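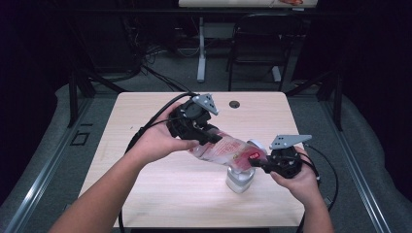

Drosel: second album and touring
Progress report to the Tisomero Fund, period two

Submitted by Brândușa Nistor, project manager

Recording

Tracking for the second Drosel album is finished. The band recorded the drums and bass live in the main room at Ursu, then did guitars and vocals in shorter evening sessions. The budget allowed for one mixing engineer for the whole record, and we have kept to that. Nine songs are mixed and approved. Two are still open: "Flarnska," which needs a new vocal in the second verse, and the closing track, where the band has not agreed on the length of the ending.

We asked in the last report to move money from the string session to extra studio days. You approved this in April. The strings on "Flarnska" were replaced with a part for two clarinets, recorded in one afternoon.

Mastering is booked for August. The sleeve artwork is with the printer as a first proof. The blue came out darker than the file and we have asked for a second proof before signing off.

Live dates

The band played 4 shows in this period, all in rooms holding under 500 people. Total paid attendance was 1,297. The smallest show drew fewer people than planned. It was announced late, after the first venue closed for repairs, and we paid for a second run of posters that was not in the budget. The cost was covered from the contingency line, which now has enough left for one more problem of that size.

Van rental has gone up since the application. For the fall dates we are getting quotes for a smaller van and borrowing a bass cabinet and drum hardware from the venues where they have them. Three venues have said yes so far.

Release

The first single comes out three weeks after mastering is delivered. Radio copies will go to 29 stations, mostly college and community ones. We have not hired an outside publicist. The line for this was cut during the application and I am doing the mailing myself with help from the label's part-time assistant.

Changes we are asking for

We would like to push the final report back by one month so that it can include attendance and record sales from the fall shows. No added money is requested.

Still to do

Finish the two open mixes
Approve the second artwork proof
Sign the contracts for the fall dates
Send song credits and splits to the publisher (two signatures missing)

Receipts for studio time, posters and travel are attached in a separate file, numbered in the same order as the budget lines.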